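Workshop notebook, Tenanville
October, entry 10

Subject: moisture readings in stored seed beans, Stirnel and Kinard lots

The purpose of this entry is to record the storage check on the two bean lots before they are released to the growers. Both lots were received in paper sacks and moved to sealed jars the same afternoon. The Stirnel lot comprised 58 jars. The Kinard lot was smaller and came with incomplete paperwork; the harvest week is missing and has been requested from Farah.

Samples were weighed, dried at 103 degrees C and weighed again. The Stirnel samples agreed closely with one another. The Kinard samples did not, and two jars read wetter than the remainder — roughly 10 percent more water lost than their neighbors on the same shelf. The balance was zeroed between lots. No fault was found with it. 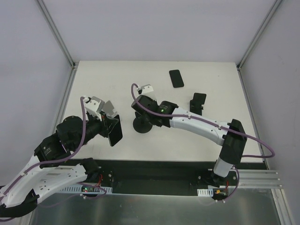
Oskari Halonen objects that the wetter jars were filled last, from the bottom of the sack, and should be treated as a separate lot until the drying has been repeated. He would also prefer that the lids be changed before anyone draws a conclusion about the beans.

The objection is accepted. The two jars have been relabeled Kinard B and are not to be mixed back in. New lids are on order. The earlier figures remain in the book with a single line through them, initialed.

Germination trays for Stirnel may be started. Paper towel method, as last season, with the tray temperature noted at 9 a.m. and again before closing.

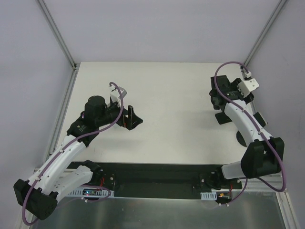
Outstanding items

Harvest week for Kinard, from Farah.
Repeat drying of Kinard B, fresh samples, new lids.
Shelf labels to be reprinted — the present ink smears.
Old desiccant packets, check whether any can be reused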